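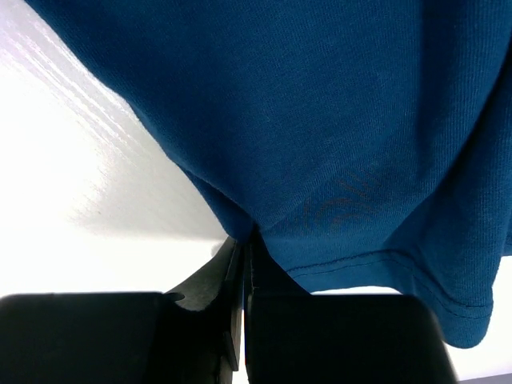

TIMMONT, 6/20/23

I own too many T-shirts, and I've made my peace with it. What I hadn't made peace with was the drawer. You know the one: you pull it open, something jams at the back, and you end up wearing whatever's on top for the third time in a week (usually the blue one with the print that's washed away to a few orangey-brown squiggles).

So this winter I decided to learn to fold properly. I'm 43 per cent embarrassed to write that sentence, and I made that number up, but there you go. My mum folded beautifully and I paid no attention whatsoever.

First lesson: jersey has a mind of its own. Pick a shirt up by one spot in the middle and the whole lot fans out in creases from wherever you've pinched it, and then you're smoothing for ages. Pick it up by the shoulder seams and it hangs more or less straight. I must have lifted a thousand shirts by the belly before that sank in!

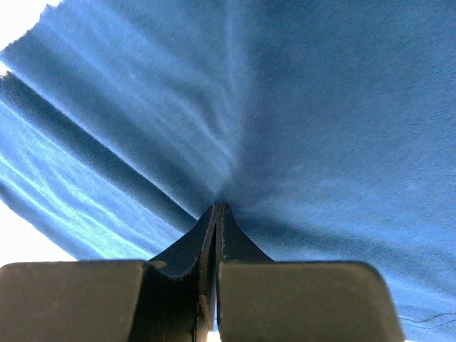
The pinch and the flip

There's a fancy method where you lay the shirt sideways, pinch at 2 spots, cross your arms, give it a shake and down it comes in a neat rectangle. I practised on the kitchen bench for 15 evenings. My rectangles were closer to kites, but the colour was lovely and the dog enjoyed it.

If you want to have a go, start with something old and soft. Stiff new cotton fights back, and slippery stuff from the gym slides off the table while you're still working out which hand goes under.

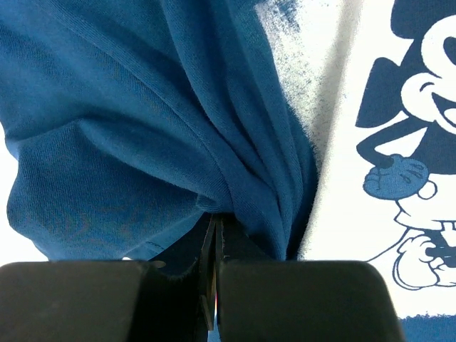
Words by Saadet Ersoy

Hems are where I come unstuck. One side always creeps under the other, I grab a fistful to fix it, and there goes the fold. These days I find the stitched edge with my fingertips first and run along it to the corner, which is slower but saves me swearing at the laundry.

I also gave up on doing it all in one hit. A basket at a time, radio on, cup of tea going cold beside me. My neighbour in Havier Street irons hers as well, and good luck to her. 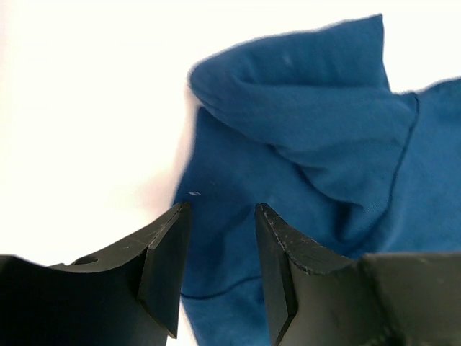

What about the lint?

Little white flecks show up on blue like nothing else, and I blame tissues in pockets every time. Give the shirt a good shake outside before you fold it, then go over it with a damp hand. Check the sleeves too, they're favourite hiding spots, and turn them right way out while you're in there.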